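April 2023

Up at six, rain all morning. The dishwasher stopped again with the rinse light on, so I did last night's pans by hand and thought about work while I did it, which I had promised myself I'd quit doing.

I spent the rest of the day on the Kuvwood question. They want to know if an arm can clear a bench at the end of a shift: small loose parts, all different, picked up and put away. They asked in February and I have been putting them off. Everything so far is in simulation, so no real part has been picked up by anything. I started with the wide view.
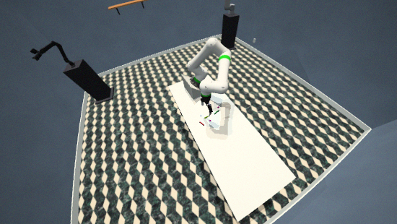 White arm, small parts at the far end of the table.

A person would sweep those bits into a cupped hand and be done. The arm has to treat each one as its own job. Decide which, decide how to come at it, close, lift, carry, let go. My mother used to clear the kitchen table of beads and buttons with the side of her hand while talking on the phone, and I would guess it took her as long as it takes me to write this sentence.

I wrote up a page for the Rultow newsletter before lunch. I'm pasting the top of it in here so I have a copy somewhere I'll find it.

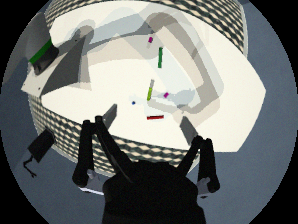

*By the Rultow bench automation desk*

Can a machine tidy up yet? Our answer for now is "some of it." A stick lying by itself on a flat top, with room on both sides for the fingertips, is a fair thing to ask for. A stick lying against another stick is harder. Something small and round is harder again, and shadows across the table don't help when the camera is the only thing telling the arm where anything is.

That's as far as I got before I was hungry. I had soup and the end of the bread. I cut a paragraph about laundry because I don't know enough about laundry robots to say anything, except that I wouldn't trust one with a sweater.

After lunch I went back to the planning sheet. I have 500 runs set aside for single pieces and 100 for the mixed pile, and I think that's the wrong way around. The mixed pile is what Kuvwood has on its benches. Changed it on paper, haven't told anyone.
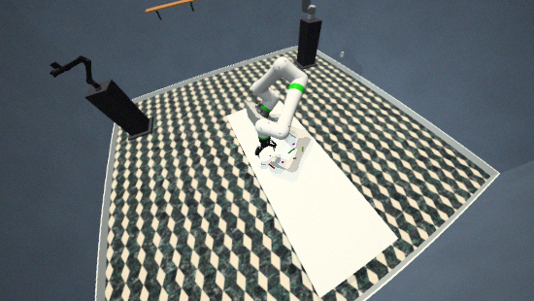 Seneviratne wrote back about the draft and said that the page was too gentle, that a shop floor doesn't care if a machine can do a chore once, only if it can do it at the end of every shift without a person standing there, and that until then it's cheaper to hand somebody a brush and a bin. Fair enough. I put a line in to that effect. I still think there's a case for it where the parts have to be sorted afterward, because the brush only moves the sorting to somebody else's table.

Nusance called at 2 about the invoice. It was their mistake. They'll send a new one.

Worked on the order of picking for the rest of the afternoon. My first rule was nearest piece first, and I don't like it now. It looks sensible until two pieces sit close together and the fingers have to come down between them.

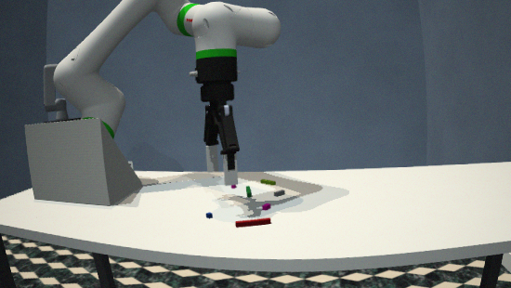 So the new rule is loneliest piece first — whatever has the most clear table around it. Then work inward. By the time the arm gets to the crowded part there should be less of a crowd. I do the same thing with the silverware drawer, now that I think of it. The long pieces may want their own rule, since they can be gripped across the middle or near an end and I haven't settled which.

I also need to write down what counts as done. Put away in the right tray, or only off the table? Kuvwood never said. Need to ask them before I run anything.

Quit at five. Pulled the filter out of the dishwasher and found a piece of label off a jam jar in it. Ran it empty with the door latched hard and it finished. Chicken for dinner, leftovers in the blue dish. Pans are soaking.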